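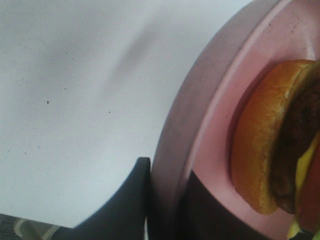
Last changed: November, 4:40 pm (seats, side events, the Prikar text)

FLARNLEY TALKS: FREQUENTLY ASKED

Short answers. Longer ones when we get time.

What are the Flarnley talks?

The yearly meeting between the governments of Drokia and Kinyua. Heads of government, foreign ministers, a few others depending on the agenda. Held in Flarnley every year so far. Fourth round this time.

Is it a summit?

Officialy no. The foreign ministries call it "talks" and so do we. Newspapers say summit. Same meeting.

What is the Prikar text?

The draft agreement on the shared border. Named after the village of Prikar where the first version was put together. Covers crossing hours, seasonal work permits, grazing, who fixes the bridge. The border runs 1,069 kilometers and most of the fighting over words is about the northern bit.

Has it been signed?

No. Initialed last year by both foreign ministers. Initialed means they agree that this is the wording. Signing comes later, then both parliaments vote. Only after that is it law.

Why did the last round end without a statement?

Article 9. Drokia wanted "joint patrols", Kinyua wanted "coordinated patrols". They ran out of evening. Each side put out its own statement the next morning and the two didn't match, see the archive page.

Will both leaders be there?

Both have said yes. Kinyua's prime minister has an election coming and may leave after the opening session. We'll update if so.

Can the public attend?

Opening session only. 200 seats, by ballot, ID at the door. Closed sessions are closed, please don't write to us about it. The opening is streamed with the sound in both languages.

How do I enter the ballot?

Form at the town hall or the online one. One entry per person. You'll hear either way. If your name on the form doesn't match your ID you won't get in, this happened to a lot of people last time.

I'm a journalist. Same ballot?

No, press desk. There are 100 passes, and they go to outlets, not to persons, so send us the name of the outlet first and swap people later if you have to. Freelancers need a letter. No letter, no pass. Photographers get the gallery on the left side, rotating.

What about side events?

Open to all, no ballot. Border towns' forum, the hauliers' meeting, a history evening. Program goes up when rooms are confirmed. Rooms are not confirmed.

Which languages?

Both state languages plus English at the opening. Side events: whatever the speakers speak. Bring a freind who translates.
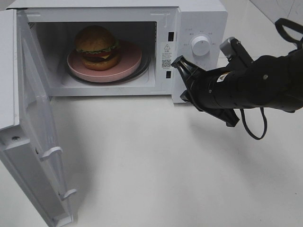

Beatrice Masanja wrote in to say that our old answer on work permits was wrong, and that people in the border towns were planning around it. The draft does not give seasonal workers a free crossing, she pointed out, it gives them a cheaper one, and only through the crossing named on the permit. She's right. Corrected below.

Do seasonal workers cross for free under the Prikar text?

No. Reduced fee, named crossing only. Nothing changes until the agreement is in force, so the old rules and old fees apply this season. Ask at the crossing if unsure.

Who chairs?

Alternates. Drokia last time, Kinyua this time. The chair sets the order of the agenda, which matters more than it sounds, whatever is last tends to slide into next year.

Where can I read the draft?

The initialed version is on both ministry sites. The annexes aren't public yet. We don't have them. Maps are in the annexes so no, we can't tell you where the line goes near your farm.

Can I send in a comment?

Yes, up to the opening session. To the secretariat, attention Reijo Keskinen. Put the article number in the subject line. Comments with no article number go on a general pile and it's slow.

Roads?

Market Street shut for both days of the talks. Buses go round by the mill. Parking map still to come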